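Follow-Up on Rental Discrimination Complaints in Wutstead
Project report, Human Rights and Public Policy seminar
Sun-ja Ra and Tudor Sima

1. Purpose

The city of Wutstead adopted a fair housing ordinance that covers disability, family status, national origin, sexual orientation and gender identity. The ordinance gives tenants and applicants the right to file a complaint with the city's human rights office and sets a limit of 30 days for a first written response. Our project looked at whether that limit is met and what happens to a complaint after the first response is sent.

We did not try to measure how common discrimination is. The number of complaints depends on how many people know the office exists, and we had no way to correct for that.

2. Sources

The office publishes a case log with names removed. The log we downloaded has 3176 rows, but a row is an action (a letter, a call, a transfer) and one complaint can fill many rows. We grouped the rows by case number and kept only cases where the first entry was coded as rental housing. We then drew 32 cases for close reading. The draw was random within each ground of complaint, so that the smaller grounds would not be lost.

For comparison we used the public summary from Jatstead, where the same type of ordinance is in force but complaints go to a county board. The Jatstead summary gives totals only, and we use it for procedure and not for numbers.

3. Coding

Each case was read by both of us separately. We recorded the date of filing, the date of the first written response, the ground, the outcome and whether the case changed hands. Where our codes differed, we reread the file together. Most differences came from the outcome field, which the office fills in freely. "Closed," "resolved" and "no further contact" are used by different staff for what looks like the same result. We merged the last two only when the notes supported it. 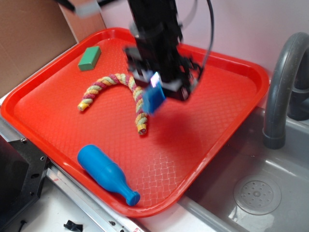 The date fields caused a second problem. In three cases the response was entered before the complaint itself, which we take to be a typing error in the log. These cases were kept for the outcome analysis and left out of the timing analysis.

4. Findings

First responses were usually within the limit when the complaint named one ground. Complaints naming two or more grounds were slower. The notes show why in part: the intake form has a single field for ground, and staff wrote back to ask the applicant to choose. The ordinance does not require a choice – it speaks of "any ground or grounds" – so this step has no basis in the text.

Transfers were the other source of delay. A case sent to the Chae Street mediation center receives a new number there, and the old number is closed in the city log. A reader of the log would count such a case as finished. We could follow transferred cases only where a clerk had typed the new number in the notes.

In Jatstead the county board keeps one number from filing to closure, including during mediation.

5. Limits

The sample is small and no percentages are reported for single grounds. The notes are written by staff, and we did not interview complainants. The seminar's ethics rules allow interviews only with prior approval, and our request was filed in December, too late for this report.

6. Recommendations

The intake form should accept more than one ground. Transferred cases should keep their original number. The outcome field should be a fixed list with written definitions, and the log should state which entries are corrections.

A copy of the coding sheet has been placed in the seminar folder, under Skosus, together with the list of case numbers read.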